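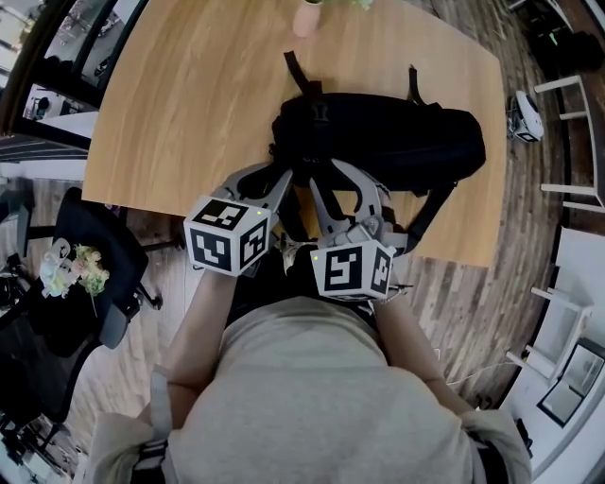

Ekaette Ekpo told her class that she could carry the same books to school all week in a rucksack and hardly notice them, yet ten minutes with those books in a thin shopping bag left red lines across her fingers. Why, she wanted to know, should the handle matter if the books weigh the same?

It is a wonderful question, and it takes us straight to the heart of this chapter.

Chapter 6
Pressure: Sharing Out a Force

In Chapter 5 we treated every force as an arrow acting at a single point. That works very well for finding out whether a crate will slide or a see-saw will tip. But real forces are spread over real surfaces, and the size of the surface changes what the force can do. A drawing pin goes into a noticeboard with one push of the thumb. Turn it round (please don't!) and the same push would go into your thumb instead.

By the end of the chapter you should be able to:
use the equation pressure = force ÷ area
change square centimetres into square metres without losing any noughts
explain why pressure in water grows with depth
estimate the pressure under your own feet

A first look at the numbers

Suppose a full bag weighs 162 newtons and hangs evenly from two shoulder straps. Each strap carries half, or 81 newtons. If 51 square centimetres of each strap rests on the shoulder, the area is 0.0051 square metres, and the pressure comes to just under 16,000 pascals.

Now swap each strap for a piece of cord touching only 3 square centimetres of shoulder. The force is still 81 newtons, but the pressure leaps to 270,000 pascals - seventeen times as much! Ekaette's fingers were quite right to complain.

Once you start looking, you will find pressure everywhere: in the broad feet of camels, the blades of ice skates, the heels that dent a soft floor, and the wide tyres of a tractor crossing a wet field. Some designs spread a force out and others crowd it together, and half the fun is working out which is which.

Before you read on

Find a sheet of squared paper, draw round one bare foot and estimate the area inside the line. Count a square if more than half of it lies inside. Keep the drawing safe - you will need it in Section 6.2, where we work out the pressure when you stand on both feet, and then on one.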